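Stullo Group, Methods Meeting
Minutes

Sep 16, 2020, small meeting room, Stoltthorpe
Chair: Rafail Deligiannis
Notes taken in turn, this time by the Dondale end

1. Last minutes
Accepted with one fix. Under item 4, "handle first" should read "handle side first."

2. Relabeling result
This took up most of the meeting, and rightly so! Rafail went through the comparison between the old way of labeling demonstrations (one label for the whole run) and the new way, where each pick gets its own label and its own start and end mark. Both policies were trained on the same 2,000 demonstrations, with the same settings and the same number of steps. Only the labels differ.

Each policy then got 100 trials on the scissors task. The per-pick version finished 30 more of them than the whole-run version. There was a bit of a cheer on the Dondale line. We had hoped for a gain but not one this size, and it came without collecting a single new demonstration.

Rafail asked everyone to hold off on quoting the figure outside the group until the second seed is done. Agreed.

Questions raised:
— Could the gain come from the end marks alone? Possible. The Sarantis people want a run with end marks kept and the per-pick text dropped. Everyone liked this.
— Does it help with handles that overlap? Looks like it from the trial videos, where the new policy backs off and tries again instead of pushing down. We have no separate score for this yet, so it stays an impression for now.
— Who scored the trials? Two scorers, working apart, neither told which policy was running. They disagreed on a few and settled those by watching again together.

3. What counts as a finished trial
Long talk, useful. Until now a pair of scissors resting on the rim of the tray has been scored as in by Stoltthorpe and as out by Dondale. From here on it is out. Old trials will be rescored where video exists. Rafail thinks this will cost both policies a little and leave the gap much as it is.

We also settled that the blades should point the same way in the tray, away from the arms. Direction gets its own column in the sheet and does not decide pass or fail.

4. Table setup
The two-arm setup with the marble-patterned top and the flowered wallpaper stays as it is through the second seed. Please leave the props alone, the watering can and the blue vase included — a moved vase is a changed test. Handle colors stay mixed.
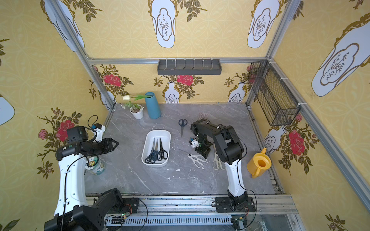
Page last changed: September 2020, item 3 reworded after comments from Dondale

5. Next steps
Second seed, both label types: Rafail, Stoltthorpe.
End-marks-only run: Sarantis.
Rescoring of rim cases: Dondale, with one scorer from Stoltthorpe.
Draft of the methods section: open to whoever wants it, and three people asked for it before the item was even read out.

6. Any other business
The label tool still loses the last mark if the window is closed too fast. Save first, then close. A fix is being tested.

Next meeting once the second seed is in.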